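The Jemberg Room

My aunt left me a tea business and a lease, and the lease was the part that worried me. Taston Tea had never sold more than a few tins at a time out of her hallway, but in the last year of her life she'd gone and rented a big room on the second floor of the old Jemberg building, 1,325 square feet of it, and never told a soul what for. I got the keys in an envelope with a note that said "Check the lights first." So I did! I drove over in my good shoes, climbed all those stairs, and hit every switch I could find. 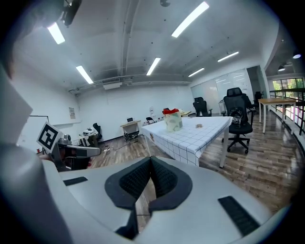 My aunt hated dim rooms. She'd grown up in the back of a shop with one bulb in it (she could tell you what that bulb cost, too), and she used to say she was going to die somewhere bright or not at all. I stood there with my neck bent back, looking up at those long panels glowing between the beams and the ducts, and I thought, well, you found it, didn't you. White walls, white ceiling, and a wooden floor I wanted to slide across in my socks. I didn't, but only because Wiebke Wegener was coming up the stairs behind me with the paperwork.

Wiebke had done my aunt's books for years and she did not think much of me. She put her folder down and told me the lease ran until December, that Böttcher downstairs wanted the room for storage, and that I could hand it over to them and walk away with my deposit. All I had to do was sign. It was a very sensible folder.

"What was she going to do up here?" I asked.

Wiebke said she'd never been told. Then she looked up at the ceiling too, for a good long while, and said my aunt had once mentioned a tasting. A children's tasting, if you can believe it, with no caffeine and plenty of honey, and everybody allowed to slurp.

I could believe it. I had been the child, you see. When I was small she'd sit me down with a paper cup and a bit of cloth over the top, and I had to smell first and guess, and only then could I take the cloth off. I always guessed peppermint. I was right maybe one time in 24, and she'd clap as if I'd won the lottery.

So I didn't sign. I asked for a week, and I spent it at the big white table with the lines running all over it, trying to remember how she'd done it. I used a red cloth, the way I remembered hers, and a cup with green triangles on it that I thought a kid might like. I felt silly and happy and about eight years old.
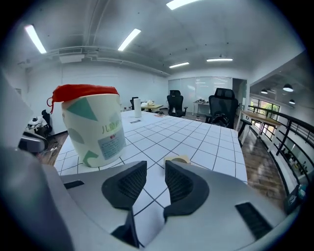
Peppermint, Wiebke said from the doorway, and she hadn't even come close enough to smell it. I told her that was cheating. She said it was experience, that she had sat through this same game herself, more than once, over the tax returns, and that my aunt had never clapped for her at all.

I clapped. It seemed only fair. Then I pulled out one of the black chairs for her, and she sat down with her coat still on and asked me how many children I thought we could fit.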